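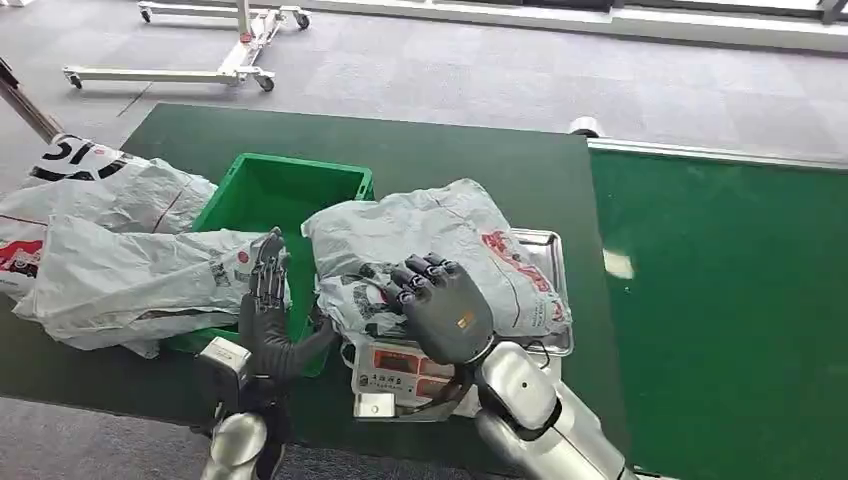
Virnlow Two-Hand Bench System

The Virnlow is a two-armed bench system from Flirker for light packing and weighing work. It is intended for shops, stockrooms and training sites that handle bagged goods in small batches and want to find out which parts of that work a machine can take over today. It is supplied with a control cabinet, two hands with jointed fingers, and the Bekgate task software.

What the system does at present

At a weighing station, the Virnlow can place a filled plastic bag on a bench scale, steady it with one hand and release it for a reading. The other hand remains near the crate. Bags may be plain or printed. The operator sets the order of work on the Bekgate screen and may stop either arm at any time.

Soft packaging remains the hardest material for the system. A thin bag changes shape each time it is touched, and a hand left on the platform will affect the weight shown. Bekgate therefore includes a release step before each reading, and customers are advised to leave it switched on.

What still requires a person

The Virnlow does not tie knots in bags, peel labels or separate new bags that cling together. It does not fold laundry or wash dishes, and Flirker does not offer it for use in private homes. Customers who ask about household chores are told that single steps, such as moving a bag from one place to another, can be done under supervision. A full chore from start to finish cannot yet be promised.

A trained worker will complete most bagging tasks faster than the system. The Virnlow is best suited to repeated weighing at a fixed station, where a steady pace is more useful than speed.

Station requirements

Work surface: level, with a matte mat
Containers: open-topped rigid crates
Scale: flat platform with a front display
Clearance: 2 meters on the operator side
Station weight, with cabinet: 195 kg
Hand service interval: 4000 operating hours

Cables should be kept clear of the area in which the forearms travel. Loose bags may remain on the mat during work but should not cover the scale display.

Trial placement

Flirker offers a trial placement of 2 weeks at the customer's own site. Installation and operator training are included. Customers are asked to supply the bags, crates and scale they use every day, as results obtained with other packaging do not carry over well.

Sales and service are handled by Nanayakkara. Trial requests received by noon on Monday are reviewed the same week. Please state the type of goods, the usual bag size and the make of scale in use.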